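Open day at the Ikmont robotics lab: worth the drive with kids?
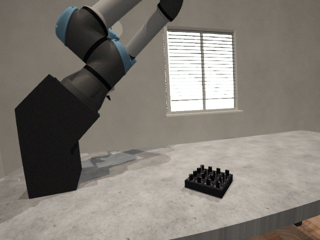

Has anyone been to the open day at Ikmont in April? My daughter is 11 and robot crazy, and I'm trying to decide whether it's worth 2 hours in the car each way. The page says there's a peg demo, and that you watch it in the simulator before they run the real arm. I'd love to know how much of the visit is screen time, because she can look at an arm with blue caps and a block of black pegs on a screen at home — she wants to see one move! Also, do you have to book?
Posted by prunex_mom

Gerrit Shezi
We went last year and had a great time. You get the simulator first (they let the kids drag the arm around with a mouse, and mine kept steering it into the tabletop), then you walk over to the Hendricks building for the real thing. I'd say around 30 minutes at the screens and a bit longer with the arm. Groups are capped at 24, so yes, book, and take the morning slot if you can get it. Our guide let the kids ask whatever they wanted and stayed late to finish — my son asked how strong it was about five times. Bring a snack, the cafe line was awful.

lurier_fan
parking is a pain, use the lot off Lurier Road and walk

tomatoes429
Never did the open day but I took the regular tour. Pretty dry for a kid, mostly slides. If the open day has hands-on stuff it's probably better. Email them and ask which parts are live, they wrote me back the same afternoon.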